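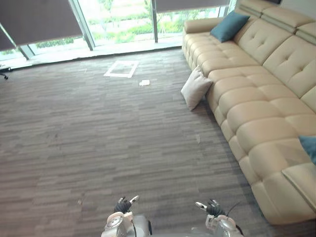

Clollow is a sliding-tile puzzle for the Isside, an 8-bit home computer that was sold with BASIC in ROM and a cassette port. I wrote it over one term at Briltcombe as my project for the old systems unit. Each tile is drawn as a fat rounded block with a dark seam around it, because square tiles with thin borders ran together on the television we had. The look I was after is the seat of the beige leather sofa, rows of bulging cushions with a clear dip between each one and the next. With eight colours and no shading, I got maybe half of that. The player pushes a row or column one step at a time until the pattern matches the one in the corner of the screen.

The project brief said to test the claim that working under tight limits makes a better programmer. I went in doubting it and I still do, although I changed my mind about a few smaller things along the way.

Why BASIC first

Corentin Perrin, who supervised, wanted everyone to begin in BASIC and move to machine code only where we could show a need. The first listing was 295 lines. It worked, in the sense that it did what the rules say, but a row push took long enough that you could look away and back. I had read plenty of forum posts saying BASIC on these machines was quick if you knew the tricks: short variable names, several statements to a line, the busiest routines at the top. I did all of that. The listing became very hard to read and the game felt nearly the same.

Putting the busiest routine at the top did help a bit. The interpreter looks for a line number from the start of the program every time, so a routine at the bottom pays for everything above it. Stripping out the comments saved memory but I couldn't feel any change in speed, and I regretted it a fortnight later when I had to fix the wrap-around at the left edge and no longer knew what Q7 was for.
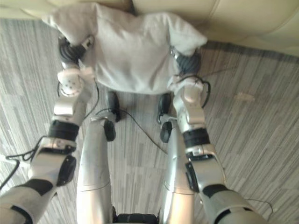
After that I moved the drawing into machine code and left the rules, the menus and the scoring where they were. The drawing routine and its tile shapes come to 2436 bytes. Clémence Carré, who was doing a maze game on the same machine, lent me her keyboard reader, and it is in the final version unchanged apart from the key for restart. I'd be wary of calling this a program written from scratch. The division routine came out of a magazine too.

The shuffling problem

A sliding puzzle can't be set up by placing tiles at random, or some boards may have no solution. The usual fix is to start from the solved board and make random legal moves. I used 300 moves, a number I picked because it looked like a lot. To check whether it was enough, I made 900 boards with a small program on a modern laptop and compared how far each tile had ended up from home. The boards looked well mixed. But the laptop has a proper random number generator and the Isside has one that starts from the same place each time it's switched on. Out of the box, the first board of the day was always the same first board. Two people in my group had memorised it before I noticed.

The fix was to count upwards while the title page waits for a key, then use the count as the seed. It's an old trick and it works as long as people don't press the key at once. 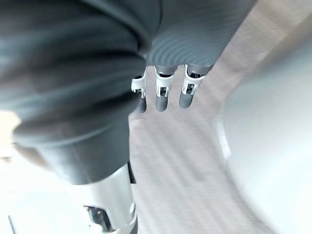 Would the game have been better if it had been written entirely in machine code?

Probably only a little. The slow part was the drawing, and that had already been moved. Checking for a win happens once per move and takes less time than it takes to lift a finger off the key. Rewriting the menus would have cost weeks I didn't have, for a saving no player would notice.

What I don't trust in my own results

Speed was judged by feel for most of the term. I only started timing things in September, by which point the early listings had been recorded over. So when I say the tricks made little difference, that is memory and opinion. The play testing was done by classmates who knew me, and they were kinder than strangers would be.

Langlois, the emulator most of us used, also ran the game a shade faster than the real machine did. I never found out why. Anything I say about smooth scrolling applies to the real machine, which is the one I used for the last three weeks — anything about loading does not, as I gave up on tape and used a memory card adaptor.

As for the claim in the brief, I learnt a fair bit about how this one computer stores its screen. I also learnt to keep a commented copy of the source. The second would have come up on any project, on any machine, and I suspect it was worth more. The level editor described in my proposal was not finished and isn't included with the listing.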